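One White Bin on the Table: An Afternoon Talking Storage at Flundico
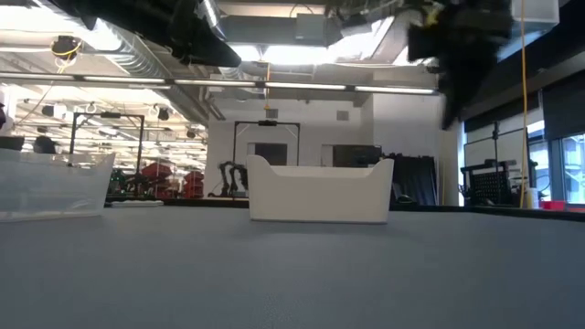
Borkowska had a rule ready before we had even sat down, which was that you should never buy a bin until the things that go into it are sitting in a pile in front of you. I told her I'd broken that rule at least 12 times. She laughed and said most people have, and that she did it herself for years, with a hall closet full of empty boxes to show for it.

I had come to talk about bins, and I'm happy to report that we talked about bins for almost three hours. Borkowska plans storage for Flundico, a small outfit that sets up workrooms, pantries and supply closets, and she has opinions on every tub, tote and tray you could name. I loved it.

We started with white versus clear, because readers write in about that more than anything else. "People think clear is the smart choice every time," she said. "And for a shelf over your head, sure, I want to see what I'm reaching for. But put ten clear bins side by side in a kitchen and all you've done is put your mess behind a window!"

Her own habit is to mix them. Opaque white goes on the table or at waist height, where she can look straight down into it. Frosted or clear goes up high or at the back. She likes the frosted kind best, the sort that shows you a shape and a bit of shadow. "You know there's something in there, and you don't have to read the label on every packet of batteries."

Then we got to rims, and this is where I started scribbling fast. She is a big fan of the bin with a dipped front, where the corners rise up and the front edge drops in the middle. A level rim stacks more neatly and takes a lid, she said, but a low front lets your hand in without lifting the bin off the shelf. "If you have to take it down to use it, you'll stop using it. I've seen it at 200 jobs."

One of those jobs was the craft room at Felton, which came up again and again. The room had 546 separate items on its supply list when she arrived, and they were kept in whatever had been handy: shoe boxes, a salad spinner, a drawer from a dresser that was long gone. She spent the first day with a bare gray table and a single bin.

"One bin, one kind of thing," she said. "Fill it, look at it, decide if it's the right size. Then get the next one." By the end of the week they were down to 77 bins and the salad spinner had gone back to a kitchen. (She wouldn't tell me whose.)

Clorklow was harder. The shelves there were too shallow for nearly everything on the market, and she ended up turning the bins sideways, so the long side faced out. It looked odd for a day or two and then it looked fine. She still gets messages about it.

I asked what she would do in my pantry, where the onions live with the paper napkins. She wanted to know how deep the shelves were. I had no idea, so she sent me home to measure them.

Filed under: Home & Workroom, Storage, Conversations

Contact us | © 2018 | Back to top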